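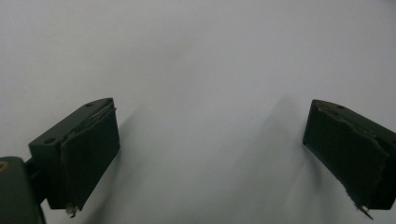
Both pads, jaws open

When do you change the pads on hand-held grippers, and who decides?

Posted by Orari

We collect cloth handling runs with a pair of hand-held grippers, and our written rules have nothing on pad wear. The log says the current pads have done 1,317 grasps. The edges have started to peel and there are pale fibres sticking out at the bottom. My worry is that if I change them halfway through a batch, the first and second halves won't match. If I leave them on, bits may come off on the cloth. Is there an accepted rule for this, or does everyone make up their own?

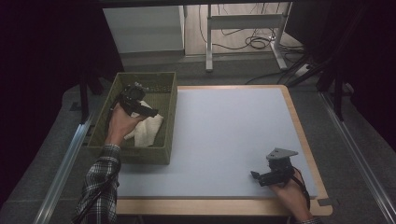 Our start-of-run rules cover everything else. The board has to be clear apart from the items for the task, cables must not cross the working area, and both operators' jaws get a wipe on Monday. For basket tasks we keep one gripper out over the board while the other goes in to the white cloth, so the two cables stay apart. It's only the pads that are left to whoever is on shift.

Madent

I don't know of a published standard for this. Ours is a house rule: inspect at the start of each session and every 200 grasps after that. Any lifted edge goes in the log. A torn contact face or a loose strand means the pads come off, even in the middle of a batch. Always change both pads on a gripper together, or one side will grip harder than the other.

Start a new batch number when you change them. You lose a bit of tidiness but you can sort the data later. Take a close picture of the pads too, with the screw holes in view so you can tell which end is which. 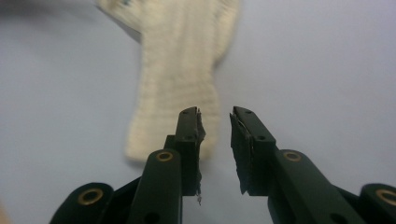 Torn pad edges, with a strand hanging from the left one

By that rule these would come off today. Knitted items are the worst for catching on rough edges.

Zurnton

just trim them with scissors, we got to 819 on one set and it was fine

Orari

Thanks both. I've drafted this for our sheet: check pads before the first run and every 200 grasps, no trimming, change in pairs, new batch number, wipe the board afterwards and look for specks before restarting.
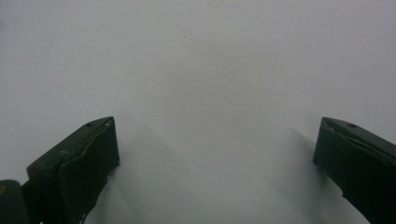
Đoàn would add one more line to that draft: after a change, do 6 practice grasps on a spare cloth and keep them out of the batch, and write down which pad material was fitted. Trimming should stay banned in Đoàn's view, as a cut edge changes the contact area and no two people cut it the same.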